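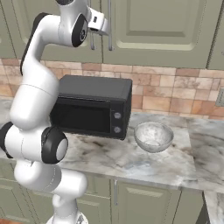
Somier cushion for the sit-ski -- first proper go

Quick one, typing this before the minibus. Had the Somier seat cushion since June and people on the adaptive sports page keep asking.

Bought it for the sit-ski sessions at the Nornasum slope. Old foam pad left me sore after 26 minutes, no joke. This one I did a full morning. Bit stiff to begin with, then fine. Cover comes off and washes, dries overnight on the airer.

Straps are the weak bit. Too short if you've got a wide bucket seat like mine. Máté Fülöp who runs the sessions lent me a pair off the club's Enache cushion and they fitted first time -- so why not put longer ones in the box?

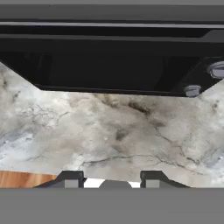 Two round silver knobs, one slightly lower and farther left.

Price. 100 quid, which stings. The Fistari one is 300 though and I've tried it, didnt feel three times better. Warmer maybe. If you get cold legs think about that, mine go numb either way.

Also used it in the tandem kayak. Slides about a bit. Wouldn't buy it just for that.

Good: comfy, light, easy wash. Bad: straps, and the zip catches evry time. Would I get another, yes, if they sort the straps. Ask me at the slope if you want a sit on it, I'm usually there from 10.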